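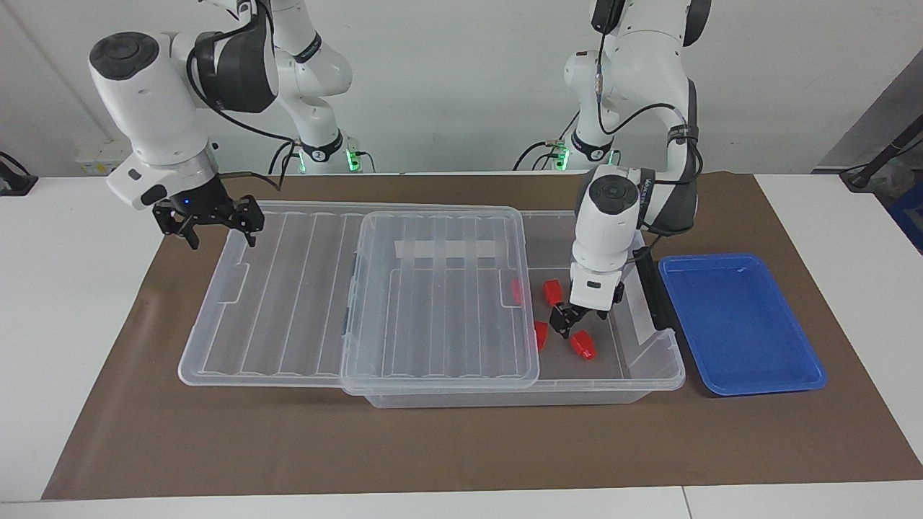
# Preguntas frecuentes sobre las cajas transparentes con tapa

Última revisión: 12 de febrero de 2019

En esta página reunimos las preguntas que recibimos con más frecuencia en la tienda Sandum sobre las cajas de plástico transparente para guardar cosas. El español no es nuestra primera lengua, así que pedimos disculpas si alguna frase suena un poco rara. Si algo no se entiende, escríbanos y lo corregimos.

## Antes de comprar

**¿Qué modelos tienen?**

Tenemos dos. La Vanirik es larga y baja, pensada para objetos pequeños o para ropa doblada. La Avgate es más alta y sirve mejor para mantas, zapatos de invierno o juguetes grandes. Las dos son transparentes y las dos se venden con su tapa.

**¿Cómo sé si la caja cabe debajo de mi cama?**

Mida la altura libre desde el suelo hasta la parte más baja de la cama, que muchas veces es una barra central y no el borde. Mida también con una persona sentada encima, porque algunos somieres bajan bastante. La altura que indicamos en la ficha es siempre con la tapa puesta.

**¿Se pueden comprar las tapas por separado?**

Sí, las de la Vanirik. Las de la Avgate están agotadas y esperamos recibirlas en septiembre. Para pedir una tapa necesitamos el número que está grabado en la base de la caja: 168 o 321. Son medidas parecidas, pero la tapa de una no cierra en la otra.

**¿Puedo usar una tapa de otra marca?**

No lo recomendamos. Algunos clientes nos cuentan que las tapas Dönmez antiguas entran en la caja 168, pero nosotros no lo hemos comprobado con todas las series.

## Llenar y ordenar

**¿Cuál es la mejor manera de guardar objetos pequeños?**

Ponga primero todo sobre la mesa y separe por uso o por color. Después coloque una sola capa en el fondo, sin apretar. Así se ve desde fuera lo que hay y no es necesario sacar nada para encontrar una pieza. Si tiene que hacer dos capas, ponga un cartón fino entre ellas.

**¿Tengo que quitar la tapa completa cada vez?**

No. Si solo quiere meter o sacar alguna cosa, puede dejar la tapa apoyada encima y abrir un extremo. Para levantar o mover la caja, en cambio, ciérrela bien antes. Una tapa que solo está apoyada se cae con facilidad.

**La tapa no cierra por un lado. ¿Está defectuosa?**

Normalmente no. Compruebe primero que ningún objeto toca la tapa desde dentro. Después apoye la tapa en los cuatro lados y presione al mismo tiempo los dos extremos cortos. Si todavía queda abierta, mándenos una foto de la esquina y le contestamos.

**¿Hace falta poner etiquetas en una caja transparente?**

Si tiene una o dos cajas, creo que no. Si las apila, sí ayuda mucho. Pegue la etiqueta en el lado corto, que es el que se ve en la estantería. En las paredes con relieve el papel adhesivo se despega antes, y en ese caso es mejor una etiqueta colgada con un cordón.

**¿Qué puedo poner en la mesa para no rayarla?**

Un mantel individual grande, un papel grueso o una manta vieja. También conviene para la caja: el plástico transparente se raya por debajo si se arrastra sobre una superficie con arena o migas.

## Limpieza y cuidado

**¿Cómo se lava?**

Con agua tibia, jabón suave y un paño. Para las ranuras de la tapa va muy bien un cepillo de dientes blando. No use el lado verde del estropajo ni alcohol, que deja el plástico blanquecino. No es apta para el lavavajillas.

**¿Puedo guardar ropa húmeda?**

Por favor, no. La caja cerrada no deja salir la humedad y la ropa toma mal olor en pocos días.

**¿Sirve para alimentos?**

Para alimentos en su envase cerrado, sí. Para alimentos sueltos, no.

## Envíos y devoluciones

**¿Cuánto cuesta el envío?**

Depende del volumen y se calcula antes de pagar. A partir de 81 euros es gratuito en la península. Para Baleares y Canarias hay que pedir presupuesto.

**La caja llegó con una grieta. ¿Qué hago?**

Guarde el embalaje y escríbanos con el número de pedido y dos fotos, una de la grieta y otra del cartón exterior. Enviamos otra caja sin coste. La caja rota no hace falta devolverla.

**¿Hacen precio para colegios o talleres?**

Sí, desde casi 300 euros de compra ya podemos preparar una oferta. Indique en el mensaje el modelo, la cantidad y si necesita factura.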